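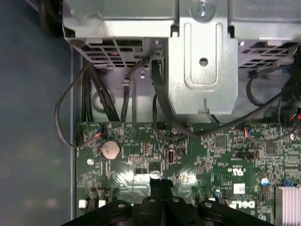 Bundolau Opens Evening School for Chant and Quiet Sitting

FOR IMMEDIATE RELEASE

Bundolau, the center for yoga and meditation on Amato Street, is glad to announce the opening of its evening school in August. The school will teach mantra chanting, seated meditation and the reading of old texts to adults of any age and any background. Registration is open now, and the first group is limited to 245 students.

The course continues for six months. Students meet once a week in the main hall, at 7:00 in the evening, and the lesson is two hours with one short pause for tea. On the last Friday of each month there is also an open night of chanting, to which students may bring family and friends without payment.

"Many people arrive to us after years of posture classes," said Pascual Ibarra, director of Bundolau. "They are strong, they are flexible, and they ask what comes next. For a long time we could only give them a list of books. Now we can give them a teacher and a room, and enough evenings to learn slowly."

What Will Be Taught

The first two months are dedicated to sound. Students learn to pronounce the vowels and consonants of Sanskrit in the correct place of the mouth, and after this they learn a small number of short mantras by heart. The teacher of this part is Yi-chun Peng, who studied chanting for many years before she joined the center. Her method is call and response: she sings one line and the group repeats it, until the line is steady. No musical training is required, and students who believe they cannot sing are welcome.

In the third and fourth months the work becomes more silent. Somtochukwu Usman will guide the sitting practice, starting from periods of a few minutes and increasing little by little. He gives much attention to the position of the hips and the back, and chairs are available for everyone who prefers them. He also teaches how to use a string of beads for counting the repetitions of a mantra — a practice called japa — and how to continue it at home in the morning before the day becomes busy.

The last two months are for reading. Under the guidance of Siu-fong Fang, the group will read selected verses of the Yoga Sutras and the Bhagavad Gita in English translation, comparing several translations of the same verse. Participants do not need to know Sanskrit. There is no examination at the end, but each student is asked to choose one verse and speak about it to the group.

"I don't ask anybody to agree with the text," said Fang. "I ask them to stay with one verse for longer than is comfortable. Two people can read the same line and find something different in it, and for me this is the best part of the evening."

A Library for Students

The evening school also gives students the use of the Jovia Library, a collection of 1,555 books and recordings on yoga, meditation and the religions of Asia. The collection was put together by Ravinder Leclerc during his years as a teacher, and he has given it to the center. It includes almost 1,000 books in English. The rest is in French, Hindi and Sanskrit, together with recordings of chanting which can be listened to in the reading room.

Books may be borrowed for four weeks. The recordings stay in the building.

Support for the School

The opening was made possible with the help of Mernelix, which has paid for the cushions, the new floor of the main hall and a number of reduced places. Persons who cannot pay the full fee may ask for one of these places on the registration form. The request is read only by the director, and no proof of income is needed.

How to Register

Registration is at the front desk of Bundolau or by mail. Students should say which evening they prefer and whether they need a chair, a place near the door or printed material in large letters. It is possible to visit one lesson before deciding. Visitors are kindly asked to arrive ten minutes early, to leave shoes at the entrance and to keep telephones switched off inside the hall.

Press Contact

Pascual Ibarra, Director
Bundolau, Amato Street

Journalists who wish to attend an open night of chanting are asked to write to the director in advance.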